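Ticket 1775: Tablecloth on the wall table keeps sliding
Site: Valberg room, brick wall end
Status: solved!

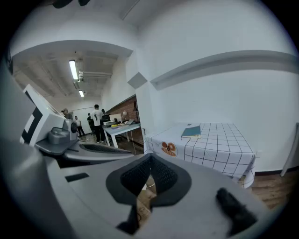
Problem
The white cloth with the black grid creeps toward the front whenever anyone leans on the table. Notebooks go with it.

Tried
1. Pulled it straight each morning. Lasted an hour.
2. Four Pruletti clips - too thick for the tabletop.
3. Rubber shelf liner underneath, 44 inches long. Wow, it grips!

Result
No slipping in 5 days. Ordering more liner for the Orellana room in March.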